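Why I Can't Stop Thinking About Kvam's Move to Hultov

Feb 12, 2025

So it's done. Ulla Kvam has signed for Hultov, the scarf has been held up, the awkward handshake has been filmed from three angles, and I've spent two evenings arguing with people on the message board when I should have been folding laundry.

If you missed it, Kvam is leaving Drullorell after 177 league games to go play for a club that finished four places below them last season. My phone went crazy. My brother (a Drullorell fan since he could walk) sent me one word that I won't print. A guy on the board wrote 900 words on why she's throwing away the best part of her career, and I read all of them, and I think he's wrong!

Let's start with the obvious thing. She's a number six. She sits in front of the back four, she picks up the ball, she turns, she plays it forward. For most of her time at Drullorell that was the whole team, really. Everything went through her. Then last summer they brought in a new coach who wants to press high and go long, and all of a sudden she's watching the ball sail over her head for 60 minutes before getting subbed. I was at the home game against Hunitz in the rain and I swear she touched it more from throw-ins than from passes. You can't ask a player like that to stand around and wait.

Hultov, meanwhile, have Ilona Takács in charge, and Takács wants the ball on the ground. Her teams have always built from the back, even when it went horribly wrong (the cup game in the fall, four goals down by halftime, still passing it across their own six-yard box, I had to leave the room). What she's been missing is somebody who can take it under pressure with her back to goal. Well, now she's got her.

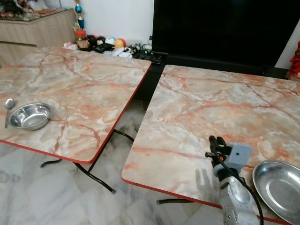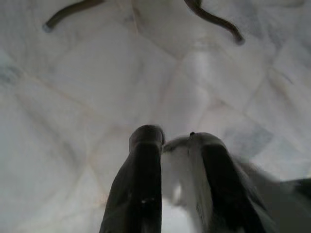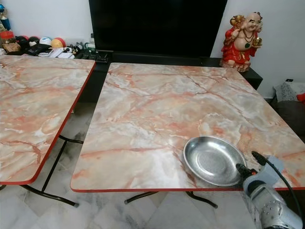
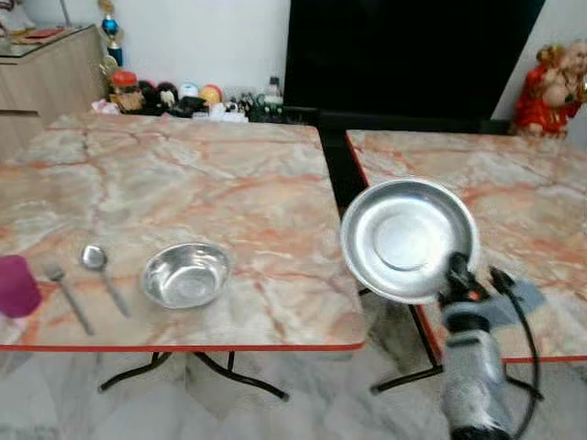
Marble-look tabletops and a pale tiled floor.

Back to the message board, where the big complaint is the money. People keep saying she went for the bigger contract. I have no idea what she's getting paid and neither do they. What I do know is that she had an offer to stay, and she told the local radio station she wanted to "play soccer again," which is a pretty pointed thing to say on your way out the door. Drullorell's statement was two lines long. Ouch.

The other complaint is her age, and okay, that one I'll give you. She's 30, she's had the ankle thing twice, and Hultov play on that awful artificial pitch that feels like running on a parking lot. I played one charity match on it years ago and my knees have never forgiven me. If she gets hurt in the first month I'm going to hear about it at every family dinner until I'm old.

But look at who's around her! The two fullbacks can both run all day. The kid on the left wing is raw but she makes the right runs, and last season no one ever found her. I rewatched the draw with Mohamedi on my lunch break and counted five times she was clean through with her arm up, screaming for it, and the ball went sideways. Kvam sees that pass in her sleep.

I'm a little worried about set pieces, I'll admit. Hultov already defend corners like they've just been introduced to each other, and Kvam isn't going to win you many headers. Takács might have to go back to three center backs away from home, which would mean dropping one of the forwards, and then we're having a completely different argument.

Her first game should be the trip to Hunitz at the end of February, assuming the paperwork clears. I've already got my ticket. There were 406 people in the away end last time I went, and half of them were there for the sausage stand (get the spicy one, skip the fries). My brother says he isn't coming. He asked me what time the train leaves, though.

Comments are open, be nice. If you're going to tell me she should've retired at Drullorell, at least tell me which games you watched this season. And if anyone has a spare seat in a car back from Hunitz, message me, because the last train is at ten and I always miss it.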